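The second life of the small bottle

Every household has a cupboard where small plastic bottles go to wait. Ours held 21 of them, most bought for holidays at 100 ml or less, and none with the lid it came with.

Refilling them was supposed to save money. A big Solheim hand wash goes a long way if you can persuade it into something smaller, and persuasion is most of the job. Funnels are for people who own funnels. The rest of us hold a bottle in one hand, a pump in the other and hope for good aim. 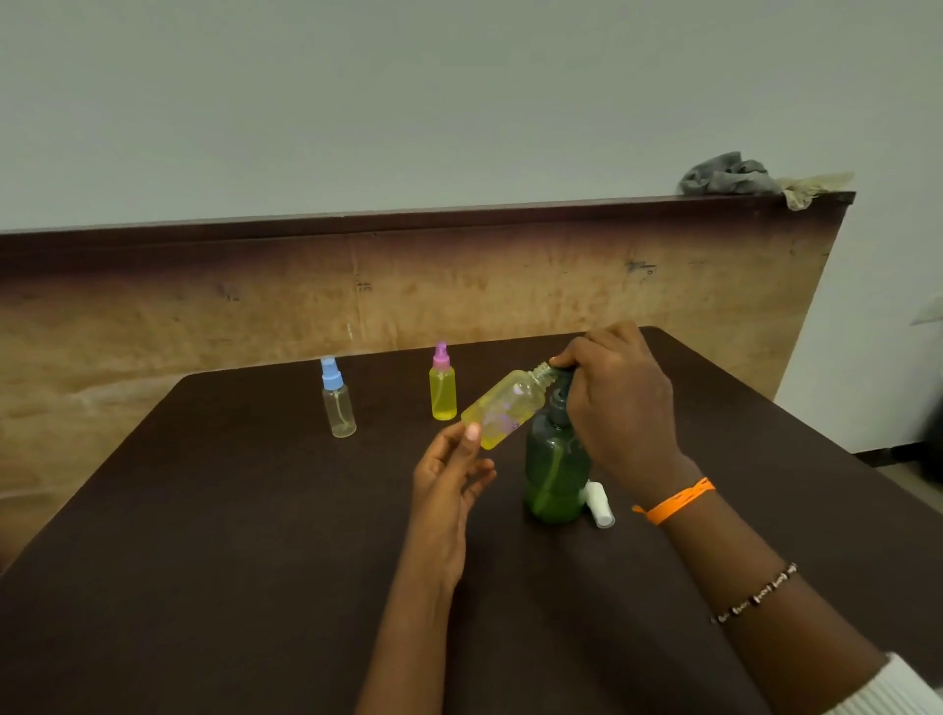

Neck to nozzle: the green pump bottle meets a yellow one, with two sprays standing by.

Clear the table first and keep the caps where you can see them, as they roll. Then sort out what fits what. A Noveo sprayer will go on to a Zellinano bottle with a little bad language, but a Farkik top fits a Farkik bottle and nothing else on earth. I have nine spares, if anyone is collecting.

Go slowly with the pump. Short presses behave themselves, while one long confident one tends to end up on your sleeve.

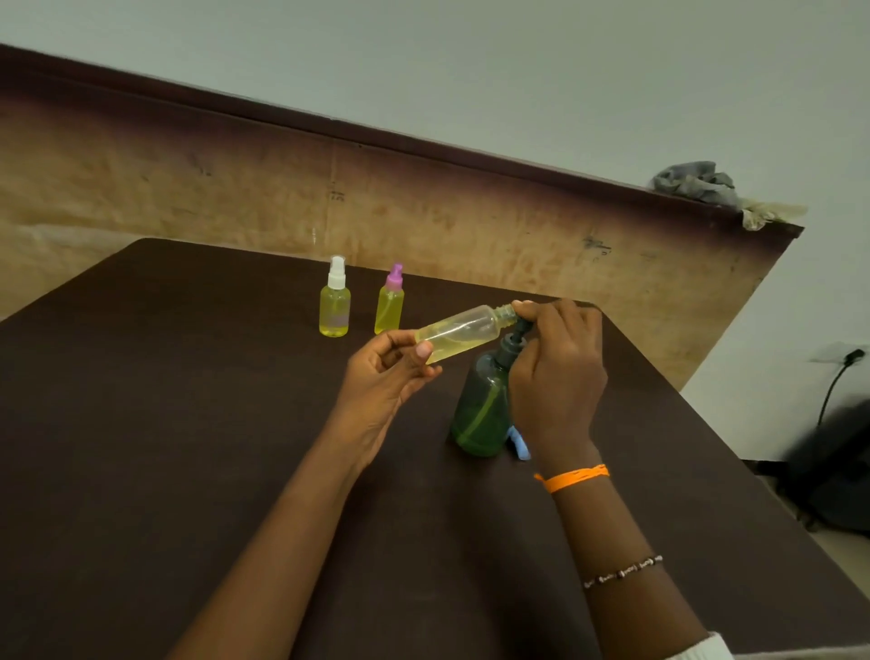

Stop well below the threads, or the dip tube will push the excess out over your fingers when you screw the top back on. Label each bottle the same day. By May I had two yellow liquids under the sink and only a theory as to which was for windows – the mirror in the hall has not been the same since.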